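Home Projects Reports Archive Contact
Last updated: Jul 12, 2022

Food Waste at the Evening Meal in a Student Residence

A project report submitted by Kelechi Ogbonna and Junhao Tang
Department of Nutrition and Household Studies, Pirenel College

Summary

This report presents the results of a study of plate waste and kitchen waste at Drestar Hall, a student residence of Pirenel College. The study covered 27 evening meals. Waste was sorted by type and weighed after each meal, and a short written survey was given to residents at the end of the study period. The main finding is that vegetables and side dishes made up the largest share of plate waste, while most kitchen waste came from fruit that had been bought in quantity and had passed the point at which residents would choose it. The report closes with recommendations for portion size, fruit display and the ordering schedule.

1. Background

Drestar Hall serves one hot meal each evening to residents who hold a meal plan. Breakfast and lunch are not served in the hall and were outside the scope of the project. The dining room works on a single line. Residents take a plate, are served a main dish and two sides by kitchen staff, and then help themselves to fruit, bread and condiments from a separate counter.

Before the study began, the hall had no written record of food waste. Leftover food from plates and from the kitchen was placed in the same bins, and the only figure available was the number of bins collected each week. This made it impossible to tell whether waste came mainly from cooking too much, from serving too much, or from storage. The kitchen manager agreed to the use of separate containers for the length of the project.

2. Method

Three containers were placed at the tray return: one for main dishes, one for side dishes and one for fruit and bread. A fourth container was kept in the kitchen for food that had been prepared or bought but never served. Napkins, bones and fruit peel were removed before weighing. Liquids were poured off and were not recorded.

Weighing was done on a Kivus floor scale borrowed from the college mail room. The scale was set to zero with each empty container before use. Both authors were present at every weighing, one reading the scale and the other writing down the result. Over the full study, 3,194 plates were returned. Residents were told that a study was taking place, but they were not told which foods were of interest.

The survey had six questions and was left on the dining tables after the final meal. It asked how often residents left food on the plate, which foods they left, and why. A total of 100 completed forms were collected. Names were not requested.

3. Results

Side dishes were the largest part of plate waste on 20 of the evenings studied. Cooked carrots, green beans and plain rice were left most often. Main dishes were usually finished, with the exception of baked fish. Waste was clearly higher on evenings when the menu had been changed at short notice, and kitchen staff had expected this.

The survey results agreed with the weights on most points. The reason given most often for leaving food was that the serving had been too large. The second was that the side dish had cooled before it was eaten. Few residents gave dislike of the food as a reason. Several wrote that they would ask for less if it did not hold up the line - a comment that the authors had also heard in person.

4. Fruit and Condiments

The fruit counter was treated as a separate subject because residents serve themselves there and the amount taken is their own choice. Very little fruit was returned on plates. The loss took place earlier, in the storage room, where bananas and strawberries spoiled faster than they could be put out.

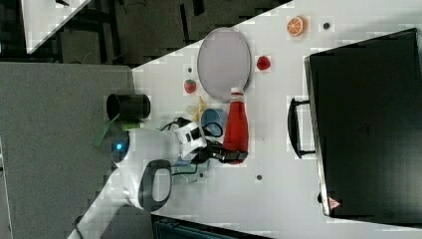
Ordering for the counter follows a fixed weekly list that does not change with the menu or with the number of residents at home. The same amount of soft fruit is delivered during the October break as in a full week of classes. Residents also do not use the counter in the way the list assumes. A banana-shaped object, a strawberry and a round red fruit like a tomato can share one white tabletop with a plate, a cup and a ketchup bottle on its side, yet these items differ greatly in how long they keep. The present list places all fresh items under one heading and gives them one delivery day. Ketchup and other bottled goods keep well and caused almost no waste by weight.

5. Limits of the Study

The study was carried out in one residence and in one term. Drestar Hall is smaller than Long House, the other residence with a dining room, and its residents are mainly in their first year. The results should not be applied to Long House without further work. Food taken out of the dining room could not be weighed.

6. Recommendations

The authors recommend that the serving line offer two portion sizes for side dishes, with the smaller size given unless a resident asks for more. Soft fruit should be ordered twice a week in smaller amounts, and orders should be reduced during breaks. Separate containers should remain at the tray return so that the kitchen can continue its own records. A second round of weighing is proposed after the new portion sizes have been in use for one full term.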